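Grip Faults Deserve a Full Stop

In July, an arm at the Lurnska packing site lost grip pressure and kept moving. The Masau controller logged 19 slips before a person pressed stop. Our position is that one slip should be enough.

Ukimow argues that frequent stops waste time. We disagree - a fault left running teaches staff to ignore the log.

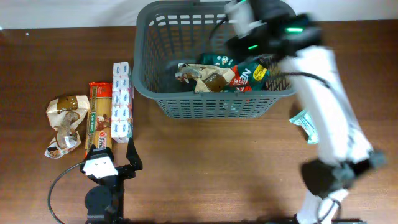 Groceries are light, and heavier loads will follow. The stop rule should be settled before they do.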